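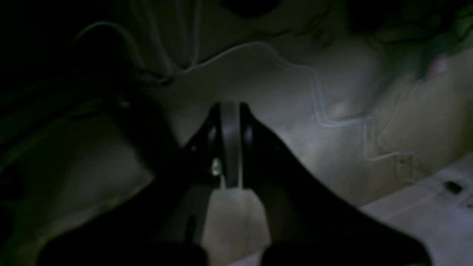

Ineke Jansen

Chapter 4
Keeping Household Accounts

When I was nine or so, my grandmother kept a green notebook in the drawer with the string and the candle ends, and every evening after supper she took it out and wrote down what she had spent. Bread, thread, a stamp, the bus. She never once called it a budget. She called it "the book," and if you asked her whether we could go to the fair she would say she would have to see what the book said, and off she went to the drawer. I thought for years that the book gave her the answers all by itself, and I was a little afraid of it.

I bring her up because most of the people who come into my evening class are a little afraid of the book too. They have done the reading in the first three chapters, they know the difference between a fixed cost and one that moves around, and they can tell me what interest is. Then I ask them to write down one month of their own spending and the room goes very quiet. If that is you, please take your time with this chapter. It is the longest in the first half, and it was written to be worked through with a pencil in your hand and a cup of something warm nearby.

We will begin with a single household, the one belonging to a young couple in the town of Drorik whom I will call the Gondals. They bring home 3496 dollars a month between them after taxes, and their rent, heat and bus passes come out before anything else. In March they were short by 122 dollars and could not say where it had gone. They were not careless people (they packed lunches, they fixed their own tap), and their first guess was the grocery store. It was a reasonable guess and it was wrong. You will follow their March entries line by line in Section 4.2, and I would ask you not to turn ahead to the totals until you have made a guess of your own and written it in the margin.

Section 4.1 comes before all that and deals with the plain matter of how to set up a page. You need a column for the day, one for what the money went to, one for money in, one for money out, and a last one for what is left. That last column is the one my students like to skip, and I do understand – it means a small subtraction every time you buy a carton of milk. Do it anyway for this chapter. Later on, once we reach the monthly summary, you may drop it if you find it tiresome.

In Section 4.3 we come to the costs that show up once or twice a year, such as car insurance, school shoes and the dentist. A bill of 1000 dollars that arrives once a year can be spread over 52 weeks, and it comes to a little over 19 dollars a week, a figure most of us can look in the eye. The section walks through three ways of setting that money aside, including the old one with envelopes, which Mihret Berhe taught me when we shared a classroom and which I still use for birthdays.

Before you start, please gather the following:

A notebook with ruled pages, or loose sheets in a folder
One month of your own receipts and bank statements, in whatever order they happen to be
A pencil and a good eraser
Your answers to Exercise 3.6, which we will need again in Section 4.4

Words to know in this chapter: ledger, running balance, carry forward, sinking fund, reconcile. Each is explained where it first comes up, and all of them are in the list at the back of the book.

4.1 Setting Up the Page

Open your notebook to a fresh pair of pages and write the name of the month at the top of the left one. Under it, on the first line, write the words "carried forward" and the amount of money you have today, counting your checking account and the cash in your wallet but leaving out savings for now.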